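Tastville Young Readers > Our World > Weather > Why does it rain?

Search topics Go

We use cookies to remember which pages you have read. OK

Why does it rain?

Rain starts with water you can't see. The sun warms seas, lakes and puddles, and some of the water turns into a gas called water vapour. The vapour mixes with the air and rises.
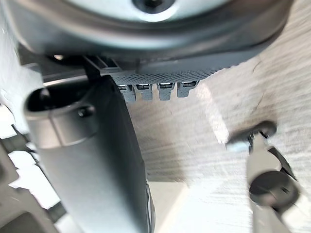
2 minute read

High up, the air is colder. The vapour cools and turns back into tiny drops of water, which gather on specks of dust or salt. Lots of these drops together make a cloud.

The drops bump into each other and join up. When they are too heavy to stay up, they fall – and we call that rain. If the air is cold enough, they may fall as snow instead.

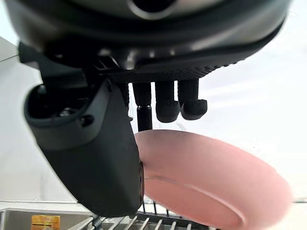 Some places get more rain than others. Hills push damp air upwards, so it cools and makes clouds. Genside is on the windy side of the hills and had 2,495 millimetres of rain in one year. Beltside, on the other side, had nearly 9 dry days in a row in May.

Rain that lands on the ground runs into streams and rivers. Most rivers carry it back to the sea.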